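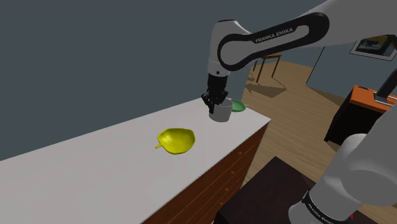 Chrysoula Koutsoukos told me straight off that a paid hashtag is just a billboard with extra steps, and that I'd be better off picking a topic with real numbers in it. So I went and got some! My project looked at one promotion, the free-refill week that Karras (the coffee chain in Stasenstead) ran on social media last December, and whether people who posted the tag cared about coffee or only about the prize.

I collected 2,377 public posts over the week and sorted them by hand into 3 piles - people talking about the drinks, people entering the giveaway, and people complaining. The complaint pile was way bigger than I expected, mostly folks annoyed that the app, Kedent, kept logging them out. I also sent a survey to 99 students on campus. Only 18 remembered seeing the tag at all, and most of those thought it was for Climen, which is a rival chain (ouch).

Lefteris Tsoukalas checked a batch of my sorting and disagreed with me on sarcasm pretty often, so I redid those posts with him over two long evenings. If I did it again, I'd write the sorting rules first - and I'd ask Karras for their ad spend sooner, as they never answered my second email.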